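3.2 Small storage on shared work surfaces

Participants kept a diary of where they put everyday items when they came home, and again when they left. The diary ran for 60 days. Entries were made on paper and typed up by the second author. After duplicates and unreadable lines were removed, 3650 entries remained for analysis.

Each entry names an item, a place, and a short reason if the participant wished to give one. We sorted the places into four groups: floor, wall, closed storage, and open surface. Two coders worked separately on the full set. Where they disagreed, the entry was discussed until one group was agreed on. Entries that named a place we could not find on the floor plan were kept but marked.

Open surfaces took the largest share of entries in every household. This matches the earlier apartment study by Chin and Kröger, who found that people with good closet space still left keys, mail, and glasses on the nearest table. In our interviews, 27 of the 40 participants said they did not think of the table as storage at all. They described items on it as "out" or "on the way somewhere." One participant in the Grilska building said that a bowl by the door had been empty for years while the table next to it was always full.

Holders and racks change this pattern, but only to a degree. Households that owned one used it mainly for items of a fixed kind, such as rings, watches, or a single pair of glasses. Mail and receipts were placed beside it. We saw the same result in the Rarum and Chong buildings, although the Chong apartments are smaller and have less table space per person. Height seems to matter less than we expected. Low trays and tall stands were used about equally often, and participants gave similar reasons for both.

Stands that combine a bar with a tray raise a separate question, as they offer two ways to put an item down. Figure 4 shows a small one of this type, with a top bar held by two posts over a wooden tray insert.
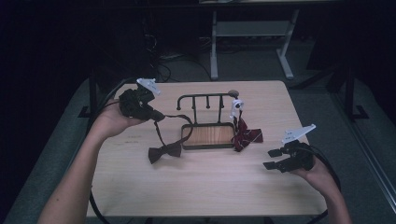 Reading time: 9 minutes

Figure 4. Small black metal rack with a wooden tray insert, on a light wooden table.

In households with a combined stand, the tray filled up first. The bar was used later, and mostly for things that would tangle if laid flat. Participants rarely moved an item from one part to the other once a habit had formed. We coded both parts as open surface, which may hide some of the difference between them. A finer scheme is used for the Clikance data in Section 3.3, where bar and tray are counted as separate places.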